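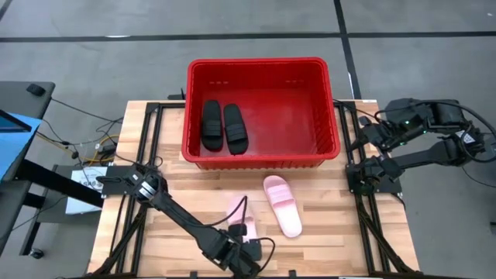
Shoe sorting by machine: what to expect and how to set it up

Putting slides and sandals away in a bin is one of the few hallway chores a pair of robot arms can now attempt at home. Two arms on a bench cover more of the surface than one, and slides suit them better than laced shoes. Laces snag. A wide strap gives a two-finger gripper an edge to close on.

Bin. Use a rigid plastic one with a thick rim and a smooth bottom. Fabric bins fold inward when a heel catches the side. Place it at the far edge of the table, within reach of both arms.

Color. Keep the bin a different color from the footwear. Black soles on a dark bin liner are hard for most cameras to separate.

Pairs. Sort one pair at a time and set both shoes down side by side, heels the same way. Margit Forsberg ran 200 pickups on her bench in March and logged 61 failures, most of them on shoes lying sole up. Turn those over by hand before starting.

Cables. Leave enough slack for the wrist to turn, then check that no loop hangs low enough to drag a shoe off the table.

Cleaning. Brush off grit first. Sand in the finger joints wears them quickly. Wipe the finger pads with a damp cloth and let them dry before the next run.

Can it replace a person? For a single family's shoes, no. A child clears the same pile faster. The arms make sense where the same few shapes come back all day, such as a pool changing room or a rental counter, and somebody still has to match odd sizes.

Last revised 19th May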